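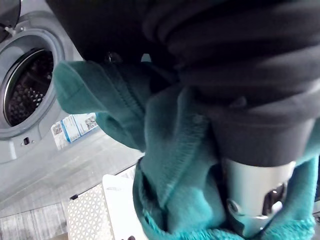 30/10/2025, laundry rig, Clenbridge bay

OK so we had the stuck grip again, and this time it was bad enough that I hit the stop, so I'm writing it all down before I forget which order things happened in.

Started fine. Patricio Painemal was on the console, I was standing by the washer with my hand on the button, and we were doing the usual load task: pick from the basket, carry to the drum, let go, back off. Cycle counter on the right hand said 1,431 when we started (it was not reset after the July rebuild, so that number includes all of the old cable too, don't read much into it). First few picks were boring. Then the right hand took a piece of fleece, went to the door, and the open command went out and the hand just... didn't. Arm carried on with the retreat as if the cloth was gone. It wasn't gone, it was still pinched, and the other end had caught on the door latch side. So now we have an arm pulling backward on a washing machine. I stopped it at that point. The machine had shifted a little on the carpet, I could feel it against my knee.

First thing for anyone reading this: the retreat should never have started. The task script waits 800 ms after the open command and then moves, whatever the fingers say. We all knew that, it's in the Pasichnyk port from way back and it was meant to be temporary! It needs to check finger position first. That's going in today, before anything else runs.

Got the cloth out by hand with motor power off. It came out easily, so I don't think the fingers were jammed on the fleece itself. My money is on the sleeve. The new Fedlow covers are heavier than the old ones and they creep down the forearm every time the arm points at the floor. With a cover low enough, fabric gets in behind the knuckles, and the fingers can close fine but have trouble opening against it.

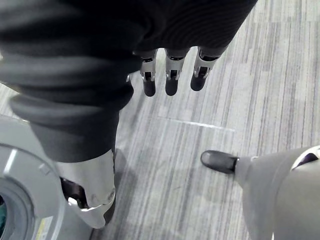
Sleeve down past the knuckles, fingers hanging toward the carpet. You can't get a look at the palm at all.

Patricio isn't convinced. He thinks it's the release current limit, and he has a point, the Zalter firmware update dropped it and we never put it back up. He pulled the log and the opening current went to the limit and sat there until I hit the button. But that's what it would do with a wad of cloth behind the joint too, so the log doesn't settle it. We argued about this through most of lunch.

Tried this afternoon, arm on its own, no laundry, washer not involved:

Sleeve pushed right up and taped. Opened and closed it 32 times, arm pointing down. No stalls.
Sleeve left to slide wherever it wanted, same motion. 2 stalls, both on opening, both after it had already crept a fair way.
Sleeve off completely: didn't get to it, ran out of time.

So that leans my way, but it's a short test and the current limit was low for both. Want to do the sleeve-off run and then repeat the loose one with the limit put back. If it still stalls with the limit back up I'm claiming victory. If it doesn't, I owe Patricio a coffee and we probably fix both anyway.

Checked over the washer as well. Door closes and latches, gasket looks OK to me, hinge feels no looser than it did. I put the basket back on the chair and lined the machine up with the carpet seam again, so whoever runs next should redo the door registration, please don't trust the saved pose.

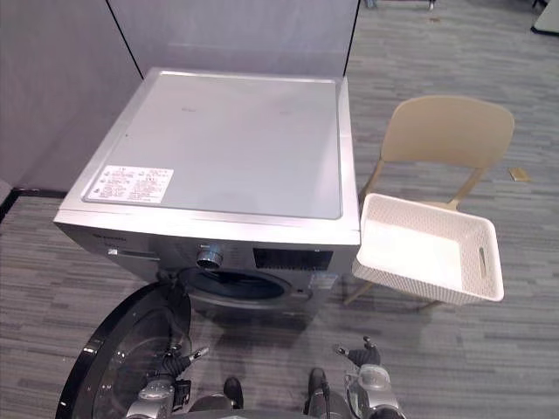

Door open, basket on the chair, both hands in front of the washer.

One more on the safety side. I was standing too close. I was next to the door because that's where the cable for the button reaches, and if the fleece had come loose all at once the arm would have come back in my direction. Need a longer lead or the wireless one from the other bay. Until then no loading runs with a person on the door side. Yes, including quick ones, and yes I know I'm the one who does that.

To do
- finger position check before retreat (me, today)
- put release limit back, note the old value in the config this time (Patricio)
- sleeve-off test
- ask Fedlow if they do that cover with a wrist strap, or I'm going to sew one on
- longer lead for the stop button
- right arm stays tagged out until the first two are done

Clenbridge bay notebook | Questions: ask at the bench | Back to top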